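Trillstead Neighbors' Newsletter
9/12/24

The Children's Clothes Exchange opens again in October

Dear neighbors,

Many families have asked me when the exchange will come back, so I will begin with the answer. It opens in October, in the same hall behind the Trevaskis bakery, and you can bring clothes from the first day that the hall is open. Maricruz Cuautle will be at the door again with the bags and the labels. If you are new in Trillstead, please don't be shy. You do not need to bring something in order to take something.

For those who did not come in the spring, I want to explain how it works. You bring clean clothes for children, from newborn size until size 13. We give you a ticket for each piece, and with the tickets you choose other pieces. In the spring we received 200 pieces in total and 81 of them went home with a new family. It was a good start, but you can see that many stayed on the tables. I thought about this during the summer, and I believe the reason was the sizes. We had mountains of baby clothes and almost nothing for a child who already goes to school.

So this is my first request. Please look in the drawers of your bigger children, especially for pants. A child of six or seven destroys the knees very quickly, and good pants in this size disappear from our tables in the first hour.
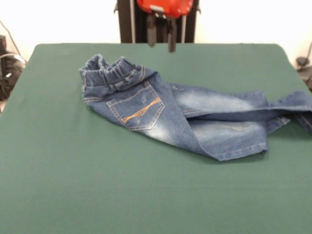
Small jeans with a gathered elastic waist.

Elastic waists are very welcome. My own son could not close a metal button until he was almost six, and the teacher told me every week that he was late coming from the bathroom. With elastic we had peace. Also they last longer, in my experience, because the child can grow a little and the pants still fit. If the elastic is tired, bring them anyway. Uriel Villalobos has offered to change elastics at a small table near the window, and he asks only that you bring your own thread if you want a special color.

About washing, I must repeat what I wrote in the spring. Please wash everything before you bring it, also the things that were never worn. Use a soap without strong perfume, if possible, as we have several children with sensitive skin. For denim I close the zipper, turn the pants inside out and use cold water, and I do not put them in the dryer. My mother in law does it differently and her jeans look the same as mine, so I will not insist on this part.

Please also check the pockets! In the spring we found coins, a tooth in a napkin, many stones, and one house key which is still with Maricruz. If the key is yours, she will be happy to return it.

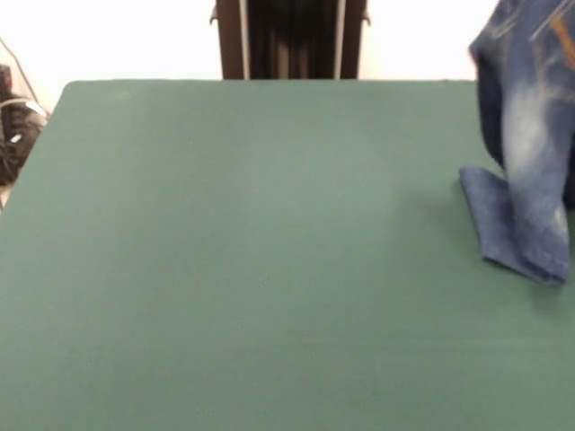
Blue denim, always the first to be chosen.

What about stains and holes? A small hole in the knee is fine, and some parents even prefer it for the garden. A big hole is better for the fabric box, which goes to the sewing group at Erkness Street. They make bags and pot holders from old denim, and last year they made a very beautiful quilt for the library. Please cut nothing off before you give it to them. They like to have the buttons and the pockets too.

We will have 3 tables this time, one for babies, one for small children and one for school age. 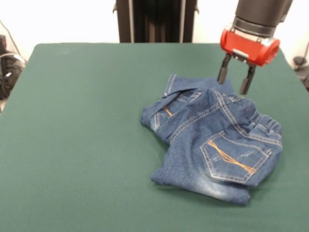 Coats and boots will go on the stage, where there is more room, and I ask that you tie the boots together by the laces. In the spring we had single boots everywhere and one poor father was looking for the left one until closing time.

There is also the question of what we do with the clothes that remain. Several people wrote to me about it. The used clothing shop Clustum is ready to take them, but they want only winter pieces until the new year. The summer clothes I can keep in my garage, in boxes, until the spring exchange. If somebody has a dry place for a few boxes more, please tell me, because my husband would like to see his bicycle again.

The exact day and the opening hours will be on the paper at the bakery door as soon as the hall confirms. Maricruz needs two more people for sorting in the morning, and there will be coffee.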